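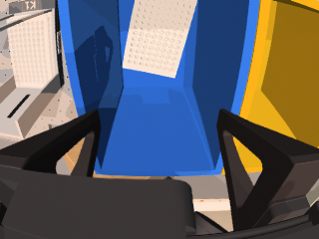
읽는 시간 6분

작업실 집게 로봇 관리 요령: 손가락, 통, 케이블

저는 Morkmont 작업실에서 작은 부품을 색깔별 통에 나누는 집게 로봇 한 대를 맡고 있습니다. 한국어로 쓰는 글이라서 조금 어색한 문장이 있을 수 있습니다. 그래도 매일 하는 일이니까 내용은 정확하게 쓰려고 했습니다.

먼저 시뮬레이션에서 봅니다
통의 위치를 바꾸면 저는 실제 기계를 움직이기 전에 화면에서 먼저 확인합니다. 파란 통은 비워 놓고, 검은 손가락 두 개가 통 쪽으로 향하는 자세를 만듭니다. 옆에 노란 통이 있으면 오른쪽 손가락 뒤로 일부가 가려져서 간격을 잘못 보기 쉽습니다. 그래서 시점을 한 번 돌려서 다시 봅니다. 전에 이것을 생략했다가 진짜 통의 테두리를 긁었습니다.

손가락 닦기
전원을 끄고 나서 시작합니다. 마른 천으로 손가락 끝을 닦고, 세모 구멍 안쪽은 부드러운 칫솔로 텁니다. 먼지는 이 구멍의 모서리에 제일 많이 모입니다. 알코올은 천에 조금만 묻히십시오. 기계에 직접 뿌리면 안 됩니다. 우리 손가락은 Borkus에서 주문한 것인데, 물건을 800번 집은 다음에 끝부분을 손톱으로 만져 봅니다. 턱이 느껴지면 좌우를 같이 교체합니다. 한쪽만 바꾸었을 때는 얇은 와셔가 자꾸 비스듬하게 잡혔습니다.

나사 조이기
손가락을 고정하는 나사는 대각선 순서로 조입니다. 처음에는 전부 가볍게 조이고, 두 번째에 힘을 줍니다. Araceli Medrano 씨는 조인 다음에 나사 머리에 유성펜으로 선을 하나 긋습니다. 선이 어긋나 있으면 풀린 것입니다. 저도 12월부터 이렇게 합니다.

통 고정하기
통은 가벼워서 손가락이 살짝 닿아도 밀립니다. 바닥에 미끄럼 방지 시트를 깔고, 통의 모서리 자리에 마스킹 테이프로 표시를 붙이십시오. 청소할 때 통을 들어내도 같은 자리에 다시 놓을 수 있습니다. 테이프는 14일마다 새로 붙입니다. 오래 두면 접착제가 나무에 남아서 떼는 일이 귀찮습니다. 남은 접착제에는 식용유를 조금 바르고 기다렸다가 닦으면 됩니다.

케이블
팔을 제일 멀리 뻗은 자세에서 케이블에 여유가 있는지 손으로 확인합니다. 케이블 타이는 꽉 당기지 말고, 손가락 하나가 들어갈 만큼 남깁니다. 저는 요즘 벨크로 끈을 더 좋아합니다. 다시 풀 수 있고 피복에 자국이 덜 생깁니다.

다시 켤 때
통 안에 천이나 칫솔이 남아 있지 않은지 보고, 느린 속도로 여섯 번 움직여 봅니다. 소리가 평소와 다르면 바로 멈추고 나사부터 다시 봅니다. 교체한 날짜와 부품 이름은 기계 옆의 공책에 적어 둡니다.

댓글로 질문을 주시면 Macario Tapia 씨와 같이 보고 답을 드리겠습니다.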